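Section 4: Setting up an economic outlook series

This section covers the first set-up of a forecast series in Grastell, from choosing the indicators to releasing the first outlook table. It assumes that your user account has the Editor role and that the Tastano data feed is already connected (see Section 2).

4.1 Before you start

Have the following to hand:
– the name of the country or region to be covered
– the base year for constant prices
– the list of indicators agreed for the series
– the release month, for example September

A series can hold up to 70 indicators. Most outlooks need far fewer. Output, consumer prices, unemployment, household spending and company earnings are loaded by default.

4.2 Creating the series

1. Open the Series menu and select New.
2. Enter a short title. Titles longer than 30 characters are shortened in printed tables.
3. Select the region. If the region is missing from the list, close the window and add it under Regions first.
4. Set the frequency to Quarterly or Yearly. The frequency cannot be changed after the first release.
5. Select Save. The series appears in the list with the status Draft.

Note: Do not mix seasonally adjusted and unadjusted figures in one series. Grastell accepts both and gives no warning. 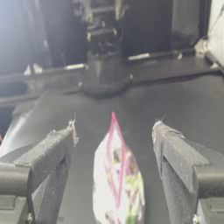
Growth rates are worked out from the stored levels, so the levels must be loaded before any rate is shown. Load the oldest period first and work forwards. Figures held back for checking go in the Holding folder: the contents can be read by anyone on the team but stay apart from the published table until they are taken out. Figures in the Holding folder are left out of all totals.

4.3 Loading past figures

1. Select the series and open the Levels tab.
2. Select Load from feed, or paste the figures by hand.
3. Check the unit at the head of each column. The feed supplies output in millions and earnings in thousands.
4. Select Check. Gaps are marked in the left margin.
5. Fill each gap, or mark it as Not available. Do not enter a zero for a missing figure.
6. Select Save.

A single load is limited to 800 rows. Longer histories must be split by period.

Caution: Loading over an existing period replaces the stored levels and all growth rates that depend on them. Export a copy beforehand.

4.4 Entering the forecast

1. Open the Forecast tab.
2. Choose a method. Pesonen carries forward the trend of the last 8 quarters. Stakberg starts from the same trend and lets you enter your own adjustment for each period.
3. Enter the central figure for each period, then the low and high figures.
4. Enter the source of each adjustment in the Remarks column. Remarks are printed under the table.
5. Select Compare to set the new forecast beside the previous one. Any change larger than the limit set in Section 3 is shown in bold. 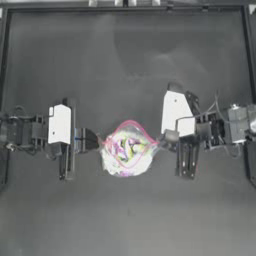 Can I change a forecast after the table has been released?
Released tables are locked. Open the series, select New revision and enter the changed figures there. The earlier table stays in the archive under its own revision number, and readers see a link from the old table to the new one.

4.5 Releasing the table

1. Set the status to Ready. A second Editor must approve the series.
2. Enter the release time, using local time.
3. Select Release.

Note: The release time can be moved until the table is published. The approval is cancelled if any figure is changed in the meantime, and step 1 must then be repeated.

For charts and printed layouts, see Section 5.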